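The first thing you hear in Mastley in February is the bell on the ridge road, and it takes a while to work out that it's coming toward you. Then the skiers come over the top in a long, ragged line, steam rising off their hats, and the whole town starts yelling.

I had driven up in the dark to see the Musta, a cross-country ski race that I'd been hearing about for years from people who talk about it the way other people talk about their honeymoon. It covers 19 miles of forest and frozen lake, it climbs a hill called Amoah twice, and it has a following far out of proportion to the size of the place. Mastley has 3758 residents. On race morning it feels as if every one of them is standing in the snow on Mill Street with a thermos and something to bang on.

Everett Marchetti has raced it more times than he cares to add up, and he met me at 6 in the morning outside the waxing shed wearing a wool sweater with both elbows gone. "You want to know if it's going to be fast," he told me, crouching to pinch the snow. "Everybody wants to know that. Put your glove down and feel it." I put my glove down and felt it. It felt like snow. Marchetti was delighted – cold and dry, he said, with old crystals underneath, and he went back inside to scrape off everything he'd put on his skis the night before.

The waxing shed deserves a story of its own. It smells of hot iron and pine tar and coffee, and the arguments in there have been going on for decades. There's a faction that swears by a hard blue wax and a faction that thinks the hard blue wax is superstition. I listened to two men debate the correct number of layers for nearly half an hour, both of them grinning, and when the start was called they wished each other luck and shuffled out to the same wave.

The course leaves town past the grain elevator and drops straight into spruce woods. I'm a slow skier but a keen one, and the day before the race I'd gone out to see as much of it as I could. What a trail! It rolls and dips and bends back on itself, and every few minutes it opens onto a clearing so bright you have to squint. Then comes Amoah. The hill isn't especially high, but it gets steeper in stages, and each stage hides the next. I stopped three times. A woman who had to be in her seventies went by me on the second pitch, herringboning along with her poles clicking, and called out that the view was better if I kept moving.

After Amoah you get the lake, flat and white and exposed to any wind there is, and here the race is often decided. The strong skiers try to leave the pack before the far shore. The smart ones sit in behind somebody bigger and wait. Marchetti calls this stretch "the long kitchen," for reasons he started to explain and then lost track of, and he says he has never once crossed it feeling good.
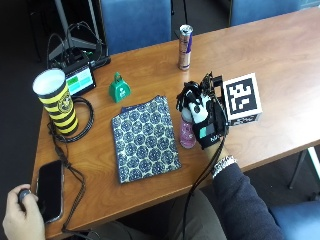 What surprised me most was how much the crowd matters. On the second trip up Amoah the course narrows to a single lane between snowbanks, and the spectators lean in so close that skiers climb through a tunnel of noise. People call out bib numbers when they don't know names. I spent a good part of the race there next to a family who had hauled up a sled full of firewood, and we cheered the leaders, and the middle, and then – loudest of all – the last few, who came through as the light was going yellow in the trees.

Marchetti finished somewhere in the middle with ice in his eyebrows. He'd been caught on the lake by the man from the other wax faction and was already blaming the top layer. We walked over to the Hularex, the old dance hall by the river, where there was pea soup in paper bowls and a fiddle player warming up in the corner. He ate two bowls standing, then asked if I'd brought my own skis or rented them, and whether I'd thought about what I was doing next winter.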